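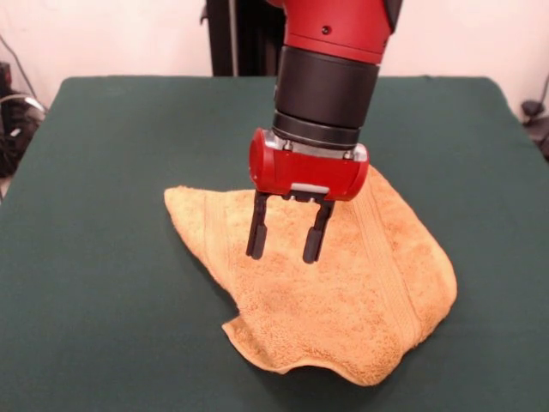

According to Mereana Donnelly, the most difficult thing for a two-finger gripper is a soft object which has no fixed shape, and a comparison of grippers that uses only boxes and cups says very little about work in a laundry or in a care home. She made the remark at an open afternoon in Purnarness, where the engineering firm Skevow presented its trials with grippers and cameras for handling cloth.

The firm has been testing on one table with a green cover. The test object is a towel, and the task sounds simple: the arm must take hold of the towel and move it to another part of the table. The towel is left bunched, because a flat towel would give the gripper almost no edge to close on, and a towel in use is seldom flat.

Skevow is comparing 3 sets of fingers. The first is a plain pair of hard fingers. The second has a rubber layer on the inside, and the third, made by the small workshop Bolger, has a softer tip that bends a little when it meets the table. All of them are driven by the same arm and the same program, so that a difference in the results can be connected with the fingers and not with something else. 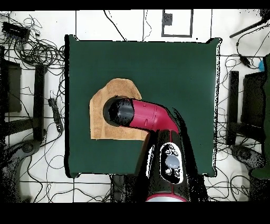
The second part of the trial concerns the cameras. One view is taken from the side of the table and another from high up, looking down on the arm and the floor around it. The engineers wanted to know which view helps the controller more when it must choose the point to grasp. From the side, the height of the fingers over the cloth is easier to judge. From high up, the outline of the towel is clearer, but the arm itself can hide a large part of it at the moment when the information is needed most.

For this reason the controller, which is called Kakham, was tried with each view alone and then with both together. The firm has recorded 2849 attempts until now. In the first 1000 the side view was used alone, and the results were described as uneven. The fingers often came down at a good height but too far to one side of the fold. With both views the choice of the point became more stable, although each attempt took longer.

The firm did not want to give a success rate for each set of fingers before the trial is finished. It said only that the rubber layer was better than expected on thick cloth, and that the Bolger tips were the most forgiving when the height was wrong. The plain fingers had the most failures, but they also needed the least repair. One pair of the soft tips had to be replaced during the trial after the material began to tear near the screw.

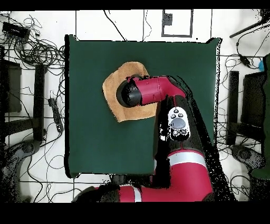
Visitors at the open afternoon asked many questions about speed. At present the arm moves slowly, and a person would sort a basket of towels in the time that the machine needs for a few of them. Skevow answered that speed was not measured in this round. The purpose was to find out which combination of fingers and cameras makes the fewest mistakes, and a faster program will be written after that.

There was also a question about cost. A second camera is not expensive in itself, but it must be mounted, adjusted and checked again whenever the table or the arm is moved. A small laundry may prefer one camera and a few more failed grasps. Donnelly said she would like to see the figures for both cases printed next to each other, with the time for adjustment included, so that a buyer can decide without being an engineer.

Another visitor wanted to know if the results would be the same with thin cloth, for example napkins or bed sheets. The firm said this was not known. A sheet is too large for the present table, and napkins are planned for the next round.
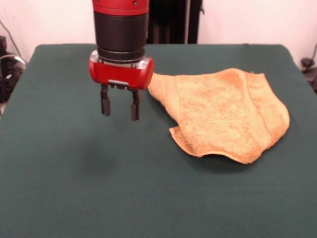

PURNARNESS, November – Skevow will continue the gripper trial through the winter and plans a further 2000 attempts, the firm said on Monday. The new attempts will use the two better sets of fingers, and the plain pair will be kept only for a short check at the beginning of each day.

The firm also intends to change the way a failed grasp is recorded. Until now a towel that slipped out during the lift was put in the same group as a towel that was never gripped. These will be written down separately, as the first fault usually belongs to the fingers and the second one to the camera or the controller. The results will be shown at the next open afternoon in Purnarness, for which a date has not yet been fixed.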